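What the second arm cost us

2021-09-26

I was asked to write up how we spent the robot money. I have put it off since June.

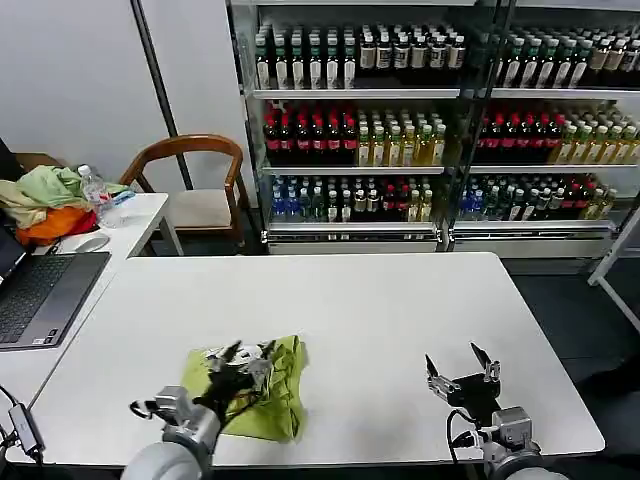

The budget, such as it was

Bülent Ekinci and I started with a spreadsheet that had two lines on it: arms, and "other". Arms was a number we had haggled over for weeks. Other was 404 pounds, a figure I typed in one evening so that the total would look thought about.

Other is where all the money went, of course. The quote from Flavcombe covered two arms and two grippers, and we took it to mean that things would arrive and be plugged into one another. Brackets were extra. Cables of a length that reached anything were extra. Delivery to a building with a step was extra, and I have measured that step and it is not much of a step.

By the time Khondokar had sent their invoice for setting up, we were 2375 pounds over. Bülent took it well. He went for a walk.

Tables

Please budget for tables. We had one big white one with rounded corners and thought that was plenty, until it dawned on us that a laptop has to sit somewhere the arms can't reach. So there is a second table pushed up against it, and that one filled up within the day -- cloths, cables, a bottle. Whatever size you are planning for your side table, go up one.

Cloth is cheap

The folding work is the one corner of the spreadsheet I am proud of. Get plain cloths in loud colours. Lime green on a white tabletop is very hard to lose, and a heap of them costs less than a single bracket from Prelelmont. Buy a few with something printed on them too, as you'll want to know which way up they are.

What I'd do next time

Ask for the spares price before the arm price. Kestcombe quoted us 30 days for a replacement gripper finger, and I'd have liked to know that before we had signed for anything. I would also give "other" its own page.

Bülent wants a third arm. I have asked him to put it in writing, with the brackets.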